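Helmet hair before work, any cure?
Posted by Flernow

I ride a scooter 31 minutes to the office and arrive looking like a thumb. I own up to 50 dollars' worth of mousse. Cutting it all off is my wife's idea.

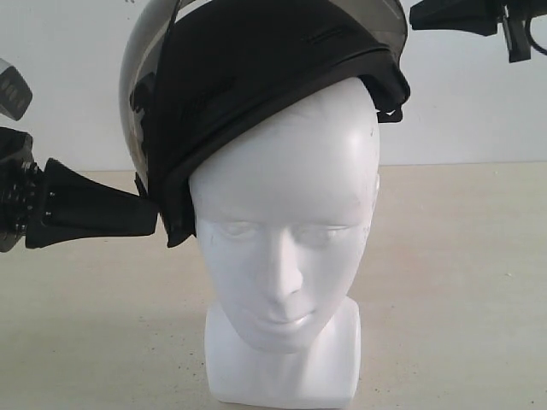

Is there a trick, or do I just stop attending morning meetings?

Estrella_rides

Dry your hair all the way before you leave. Damp hair sets in whatever shape the helmet likes. A thin silk liner helps too, and so does a comb in your desk. Skip the mousse until you park.
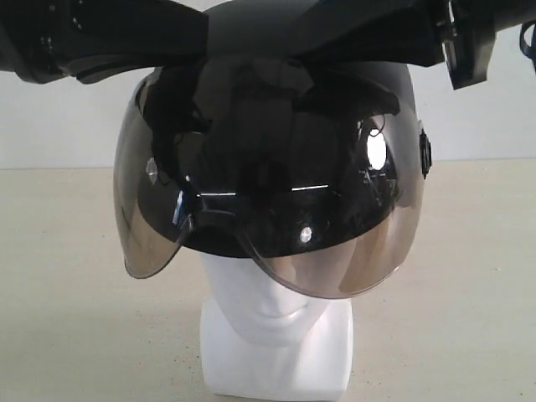
Dresten

Move closer to work.

Prirnalus

Second the liner, but wash it. I went from June to November without washing mine and was given my own end of the conference table.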